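## Moon group: door opening from hand-held demonstrations

The Moon manipulation group in Gramurport has finished its first comparison of two ways to teach a robot arm to open hinged doors. Both start from the same recordings, made by a person working a hand-held gripper with a camera fixed to it. They differ in what the policy is asked to predict.

In the first version, the policy predicts where the gripper should be over the next moment, measured from where it is now. In the second, called Drindudum, it predicts the same motion relative to the door's hinge line, which it has to estimate from the picture. The idea was that a door only moves one way, so a policy that knows where the hinge is should waste less effort pulling in directions the door can't go.

The training set is 747 demonstrations, covering cupboards, wardrobes and small cabinets. Double doors were recorded one side at a time. Demonstrators were asked to vary their height and angle of approach, and to leave in the attempts where the fingers slipped off the handle and had to come back for a second go. Earlier sets had those trimmed out, and policies trained on them tended to stall after a missed grasp.

Testing used 17 doors that do not appear in the training set. Drindudum did better on wide doors and on doors that started partly open. On narrow doors there was no difference worth reporting. The hinge-based version was worse in one respect: when it placed the hinge on the wrong side, it pushed where it should have pulled, and it rarely recovered without help. The plain version made smaller mistakes and corrected more of them.

Most of the wrong-side errors came on plain white doors seen from close up, where the wide lens bends the edges and there is little to separate the door from the body of the cabinet.

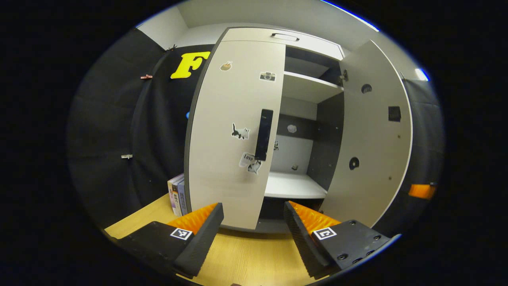 The group tried feeding the policy 4 past images in place of 2, so that it could use the way the door had already moved. That cut the wrong-side errors once a door was in motion but did nothing for the first pull. A slower first pull, with a check on the force at the wrist before committing, is the next thing to be tried.

Work on drawers is being handled separately at Flundaston, using the same grippers and the same marker layout on the fingers. The two sets will be merged once the labelling matches. Groups wanting early access to the door recordings should write to the Gramurport office and say which arm they plan to use.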